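Partie 2 – Préparer et imperméabiliser le plateau

Si vous avez suivi la partie précédente, votre plateau Soltthorpe est posé sur son piétement, calé, de niveau, et vous avez sûrement très envie de mettre le couvert dessus. Patientez encore un peu ! La pierre sort de chez nous poncée et adoucie mais nue, et une pierre nue boit tout : le café, l'huile, le jus de citron, le vin rouge du premier soir (j'ai testé pour vous, sans le vouloir, sur ma propre table). On va donc la nettoyer puis la traiter avec le kit Nalard livré dans le petit carton. Comptez une demi-journée, dont beaucoup d'attente.

Contenu du kit Nalard

Un flacon d'imprégnation de 523 ml
Un sachet de nettoyant neutre en poudre, 100 g
Une brosse plate à poils souples
Des chiffons en coton non pelucheux
Des gants, taille unique (donc trop grands pour moi)

Il vous faut aussi un seau, de l'eau tiède, du ruban de masquage et une lampe que vous pouvez déplacer. Une lampe de bureau fait très bien l'affaire.

ATTENTION – Le produit d'imprégnation contient un solvant. Ouvrez les fenêtres, éteignez bougies et poêle, tenez les enfants et le chat à l'écart. Ne le versez jamais dans l'évier.

2.1 Nettoyage

1. Retirez le film de protection en tirant à plat, lentement. S'il reste de la colle près des bords, frottez avec un chiffon humide et c'est tout. Pas d'acétone, pas de vinaigre.

2. Faites fondre le sachet entier dans un demi-seau d'eau tiède. La poudre met un moment à se dissoudre, remuez jusqu'à ne plus sentir de grains au fond.

3. Lavez le plateau à la brosse, par petites zones, en essuyant chaque zone avant de passer à la suivante. N'oubliez pas les chants. Tout le monde oublie les chants.

4. Rincez deux fois à l'eau claire, essuyez, puis laissez sécher toute la nuit. Si vous avez le grand modèle, celui de 2 066 mm, le dessous sèche plus lentement que le dessus à cause de la traverse : soulevez un coin du feutre pour laisser passer l'air.

Note – Une tache sombre qui persiste le matin indique souvent de l'humidité coincée dans la pierre. Attendez un jour de plus. J'ai voulu gagner du temps avec un sèche-cheveux une fois et je me suis retrouvé avec une auréole que j'ai gardée deux mois.

2.2 Repérage des veines

Étape facultative sur le papier, mais je ne traite plus un seul plateau sans la faire. Une veine n'absorbe pas forcément comme le fond qui l'entoure, et on travaille beaucoup mieux quand on sait où elles passent. 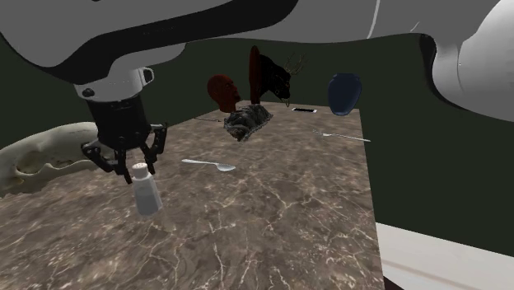

Plateaux marbrés, deux vues.

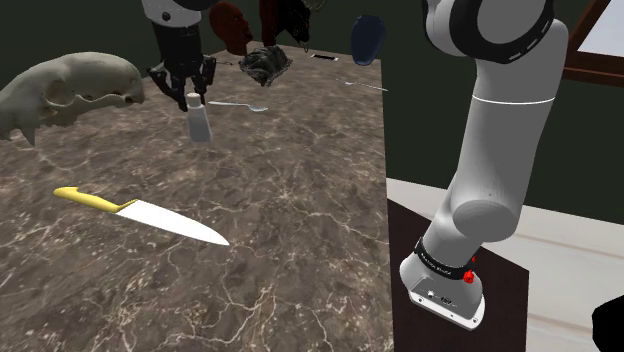 Le repérage se fait avec la lampe posée au ras de la pierre, du côté opposé à vous, et en tournant autour de la table sans se presser. Passez le doigt sur les veines claires : si vous sentez un creux, même minuscule, marquez l'endroit avec un bout de ruban. Commencez toujours par la partie la plus chargée. Sur un plateau comme celui de la deuxième vue, brun-gris, où les veines crème et beige sont serrées au premier plan et plus fines vers le fond, je démarrerais devant, en suivant la longue ligne pâle jusqu'à l'endroit où elle se ramifie, et je garderais le fond pour la fin. Si le vôtre est plus uniforme, partez du coin que vous voulez. Dušan Obradović, qui m'a appris le métier à l'atelier Ionescu, dessinait carrément un petit plan au crayon au dos du bon de livraison – je trouvais ça maniaque et maintenant je fais pareil.

5. Faites un essai dans un coin discret : une goutte d'imprégnation, un quart d'heure d'attente, un coup de chiffon. La pierre doit à peine foncer. Si elle fonce franchement et que la teinte ne vous plaît pas, arrêtez-vous là et écrivez-nous, on vous enverra la version Vallum, plus mate.

6. Protégez le piétement avec le ruban de masquage, sur toute la longueur où il touche la pierre.

2.3 Première couche

7. Enfilez les gants et secouez le flacon. Imbibez un chiffon sans le tremper : il ne doit pas goutter quand vous le tenez en l'air.

8. Étalez en bandes parallèles qui se chevauchent un peu, d'un bord à l'autre. Ne vous arrêtez pas au milieu d'une bande, la reprise se verrait.

9. Repassez sur les endroits marqués au ruban (enlevez le ruban d'abord, évidemment) avec la brosse sèche pour faire entrer le produit dans les creux.

10. Laissez pénétrer un quart d'heure, puis essuyez tout ce qui reste en surface avec un chiffon propre. Tout ! Un film qui sèche sur la pierre devient collant et il faut ensuite le ramollir avec du produit neuf pour l'enlever.

ATTENTION – Les chiffons imprégnés peuvent chauffer tout seuls s'ils restent en boule. Étalez-les dehors, à plat, jusqu'à ce qu'ils soient secs, et portez-les ensuite à la déchetterie avec les restes de produit.

2.4 Seconde couche et test de la goutte

11. Attendez quatre heures. Sortez, aérez-vous, faites les courses.

12. Recommencez les étapes 7 à 10 en croisant le sens des bandes. Il vous faudra nettement moins de produit que la première fois, la pierre est déjà en partie saturée. Il doit vous rester à peu près un tiers du flacon : gardez-le bien fermé pour l'entretien.

13. Le lendemain, déposez quelques gouttes d'eau à différents endroits, y compris sur une veine. Elles doivent rester bombées pendant dix minutes. Essuyez et regardez sous la lampe s'il reste une marque.

Si une goutte s'étale à un seul endroit, une petite retouche locale suffit. Si elles s'étalent partout, c'est en général que la pierre n'était pas sèche au départ : laissez la table tranquille une semaine et refaites une couche complète.

Note – Le traitement ralentit les taches, il n'empêche pas l'acide d'attaquer le calcaire. Un citron coupé oublié sur la table laissera une trace mate, imprégnation ou pas. Prenez une planche.

2.5 Les premiers jours

Pas de nappe plastifiée pendant une semaine, la pierre doit respirer. Pas de plat qui sort du four posé directement dessus, même plus tard. Pour le ménage, de l'eau et un peu de savon noir bien dilué, puis un chiffon sec. Refaites le test de la goutte chaque année, par exemple en avril quand on rouvre les fenêtres, et repassez une couche dès que l'eau commence à s'étaler.

Pour les éclats et les rayures, voir la partie 3. Si vous avez commandé la rallonge, traitez-la en même temps que le plateau et dans le même sens, sinon les deux teintes auront du mal à se rejoindre.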